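Stavcombe Shared Workshop Opens Its Kitchen Robot Build to the Public This March

LASTVILLE – After 15 months of evening sessions, a good many stripped screws and more takeout than anyone cares to add up, the members of the Stavcombe Shared Workshop are delighted to invite their neighbors in to see Brulau, the home-built robot project that has slowly taken over the back half of the building.

Brulau began as a conversation over coffee, when a few members wondered whether people with ordinary tools and day jobs could build a machine to help with the dishes. They started with a single arm on a bench and a gripper that dropped nearly everything it was handed (plastic cups only in those days, thank goodness!). The current version is the seventh to be wired up, and it has moved on to real plates at a real counter.

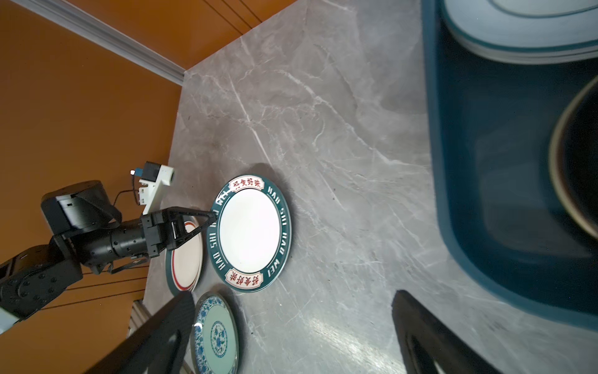 Brulau at the counter, with a gripper finger on the rim of a green-bordered plate.

Plates have turned out to be wonderful teachers. They are slippery, they overlap, and a patterned rim can puzzle a camera that did perfectly well with plain white ones, so the group has made a point of practicing with as mixed a collection as it can find. Members have logged 2,568 practice runs so far, and every one of them, including the embarrassing ones, is written up in the workshop notebook for visitors to leaf through.

Parts have been paid for out of members' dues and a small grant from Baumgartner, the Lastville hardware store, which has also been very patient about lending out its good drill press. Camera brackets are 3D-printed in the workshop, and the print files will be free to anyone who would like to try a build at home.

The open evening takes place on a Tuesday in March, starting at 7 p.m., with room for some 40 guests. Admission is free and children are very welcome with an adult. Please sign up at the front desk of the Stavcombe Shared Workshop, where the exact date is posted, and if you have an odd plate or two you can spare, do bring them along.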